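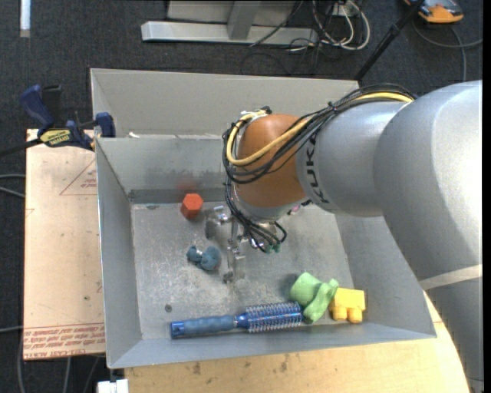
The Gray Bin at Cirgate

Gallery page for the parts hall in Stirkton. Notes by Waltraud Engelhardt, with corrections from Jörg Böttcher.

2 comments | 123 shares

The hall handles small metal parts that arrive mixed and leave sorted. Most of what passes through spends some time in a bin like this one. The notes below cover the bin and the work that goes on with it.

The bin
Open top, gray metal, with sloping walls. A part that lands on a slope tends to slide toward the floor, so less gets stuck along the sides. It replaced a straight-sided box that was hard to clear at the corners.

The floor
Mottled gray with whitish scuffs and scratches. There is a small dark round spot near the lower left. Wolfram Rathjen wanted to have the floor repainted last October, but the paint was used on the loading door and the floor stayed as it was. Scratches are left alone. Dents get hammered out, as a part will rock on a dent and come to rest at an odd angle.

The back
The tall gray panel stands higher than the inner back wall in front of it. The lower portion of that inner wall has a darker strip running along it. At the upper left rim, where wall and panel meet, there is a small white scrap.

What goes in
Several things are in the bin here. On a full shift the limit is 120 parts to a load. Above that they lie on top of each other and take longer to separate. Abdelkrim Zaki keeps the load sheet, and the sheet goes with the parts when they move on to packing.

Clearing out
Done at the end of the shift. Leftover parts go back to shelf 803, paper and tape go in the trash, and the floor is wiped with a dry cloth. Oil is kept out of the bin. Dust sticks to it and the next load comes out dirty.

Packing
Sorted parts are laid flat in cartons with a sheet of brown paper between layers. The cartons for Nikolaidis get a second strip of tape on the bottom. All others get one.

Comments (2)

Jörg Ostermann
We had the straight-sided kind for years and I still have a scar from reaching into the corner of it. Who makes the sloped ones?

Waltraud Engelhardt
Ours came from Pukivlow. Ask for the drawing before you order, the rim height varies.

Filed under: Workshop, Bins and Storage, Sorting

We use cookies to remember your settings. Accept | Manage choices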